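Nadelhalter am rechten Arm: Spiel in der Backe, Seilzug nachgestellt

Der Übungsplatz bei uns im Labor besteht aus zwei Armen, einer Konsole und einem Rahmen, in den das Gewebe eingespannt wird. Genäht wird dort an Tierpräparaten, meistens vormittags. Ich bin für den mechanischen Teil zuständig, also für alles zwischen Motorflansch und Backenspitze. Die Steuerung macht Hoi-yan Yau, die Nähte macht Yi-chun Cheng.

Seit Januar hatte der rechte Nadelhalter ein Problem, das sich zuerst nur im Protokoll zeigte. Die Nadel drehte sich beim Durchstechen in der Backe weg, allerdings nur bei bestimmten Handgelenkstellungen. Bei gestrecktem Gelenk war die Haltekraft in Ordnung. Bei starker Abwinkelung fiel sie ab, und zwar in einer Richtung deutlich stärker als in der anderen. Links trat nichts dergleichen auf.

Zum Aufbau: Das Instrument wird über Seilzüge angetrieben. Die Antriebsscheiben sitzen in der Kassette am hinteren Ende, die Seile laufen durch den Schaft nach vorn und werden am Gelenk über kleine Rollen umgelenkt. Jede Backe hat ein eigenes Seilpaar. Schließen heißt, beide Backen gegeneinander zu fahren, Schwenken heißt, beide in dieselbe Richtung zu fahren. Sobald ein Seilpaar länger wird als das andere, stimmt die Summe nicht mehr, und die Steuerung glaubt an eine geschlossene Backe, die noch Luft hat. Von außen sieht man davon fast nichts.

Der erste Verdacht war die Kassette. Die stammt von Bekimar, Baureihe Treriston, und hat an den Scheiben Klemmschrauben, die nach unserer Erfahrung nachgeben, wenn man sie nach dem ersten Einlaufen nicht nachzieht. Ich habe die Kassette am Donnerstag abgenommen, geöffnet und die Markierungen auf den Scheiben kontrolliert. Drei saßen, wo sie sitzen sollten. Bei der vierten lag der Strich neben der Kerbe. Betroffen war der Rücklauf der oberen Backe.

Vor dem Nachstellen wollte ich das Verhalten unter Last noch einmal ansehen. Am Trockenmodell mit Silikonpad war der Fehler kaum zu reproduzieren. Silikon hält die Nadel anders als Gewebe, und der Faden rutscht dort mit mehr Reibung. Yi-chun hat deshalb am Präparat genäht, und ich habe das Bild und die Seilkräfte parallel mitlaufen lassen.

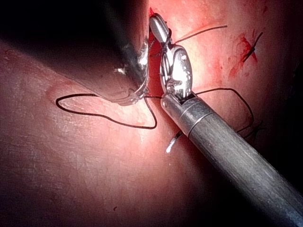 Rechtes Instrument mit dunklem Nahtfaden im Bereich der Backen, links daneben die Backe des zweiten Instruments. Unterhalb des Schafts die Nadelspitze im Gewebe.

Für die Fehlersuche interessiert vor allem der Abschnitt vom Ring am Schaft bis zur Backenspitze. Hinter dem Ring beginnt die hellere Hülse, davor liegt das Gelenk mit dem Stift. Wer dort Spiel sucht, schaut leicht auf den Stift, weil er seitlich am Kopf sichtbar ist und der Kopf im Licht glänzt. Der Stift war in Ordnung. Ich habe ihn später unter dem Mikroskop geprüft, keine Riefen, kein messbares Übermaß in der Bohrung.

Aufschlussreicher waren die Seilkräfte. Beim Schwenken nach rechts lief die Kraft am Rücklauf der oberen Backe gegen null, bevor die Sollstellung erreicht war. Das Seil war in diesem Bereich also schlaff. Die Steuerung hat das als Reibungsabfall interpretiert und nicht nachgeregelt. Hoi-yan hat dafür inzwischen eine Abfrage eingebaut: Unterschreitet ein Seil beim Schwenken die Mindestvorspannung, stoppt der Arm und meldet die betreffende Scheibe.

Ablauf beim Nachstellen, so wie ich ihn jetzt für uns festgehalten habe:

Arm in Serviceposition fahren, Instrument gerade stellen, Antrieb stromlos schalten. Instrument abnehmen und reinigen, bevor die Kassette geöffnet wird. Reste im Schaft wandern sonst in die Lager.

Kassette in die Aufnahme legen und den Schaft am vorderen Ende abstützen. Wir verwenden dafür den alten Prismenblock von Munshi. Ohne Stütze hängt der Schaft durch und man stellt die Vorspannung auf eine Lage ein, die im Betrieb nicht vorkommt.

Backe mit dem Lehrdorn in Mittelstellung fixieren. Beide Klemmschrauben der betroffenen Scheibe lösen, die Scheibe mit dem Stirnlochschlüssel drehen, bis das Seil trägt, dann eine Schraube leicht anlegen. Vorspannung mit der Federwaage messen. Unser Sollwert liegt bei 7 N, gemessen quer am freien Seilstück. Zweite Schraube anlegen, erneut messen, beide im Wechsel festziehen, noch einmal messen. Beim Festziehen dreht sich die Scheibe gern ein kleines Stück mit.

Danach Lehrdorn ziehen und die Backe von Hand durch den ganzen Schwenkbereich führen. Wenn es hakt, liegt das Seil meist neben der vorderen Rolle. Dann hilft kein Nachstellen, dann muss die Hülse ab.

Zum Einlaufen fährt das Instrument 100 Zyklen leer, Schwenken und Schließen kombiniert. Anschließend wird die Vorspannung wieder gemessen. Bei der reparierten Scheibe war sie etwas gefallen, ich habe einmal nachgesetzt und den Einlauf wiederholt. Beim zweiten Mal blieb der Wert stehen. Erst dann kommt Schraubensicherung auf die Klemmschrauben, mittelfest, ein Tropfen. Bei unserem ersten Versuch im Herbst hatte ich sie schon vor dem Einlauf aufgetragen und durfte alles wieder sauber machen.

Zum Schluss der Nullpunktabgleich in Cuso. Das ist unsere eigene Oberfläche für die Instrumentendaten, der Menüpunkt heißt weiterhin „Backe neu“, obwohl er beide Backen und das Handgelenk abgleicht. Der Abgleich muss mit montiertem Instrument in Arbeitslage laufen. Auf der Werkbank kommt ein anderer Offset heraus, und zwar jedes Mal ein anderer.

Zur Kontrolle hat Yi-chun 19 Stiche am Präparat gesetzt, verteilt über den Schwenkbereich, mit der gleichen gebogenen Nadel wie vorher. Die Nadel hat sich dabei in keinem Fall verdreht. Die Seilkraft am Rücklauf bleibt jetzt auch bei voller Abwinkelung oberhalb der Mindestvorspannung. Nach rechts ist sie weiterhin etwas niedriger als nach links, das kommt vermutlich von der Umlenkung und war wohl schon immer so. Alte Messwerte zum Vergleich habe ich leider nicht.

Offen ist noch der linke Arm. Dort sind die Markierungen an allen vier Scheiben deckungsgleich, aber die Schrauben stammen aus derselben Lieferung. Ich ziehe sie beim nächsten Kassettenwechsel nach und messe bei der Gelegenheit die Vorspannung mit. Der Lehrdorn für die linke Backe ist bestellt, der rechte passt wegen der anderen Backenform nicht.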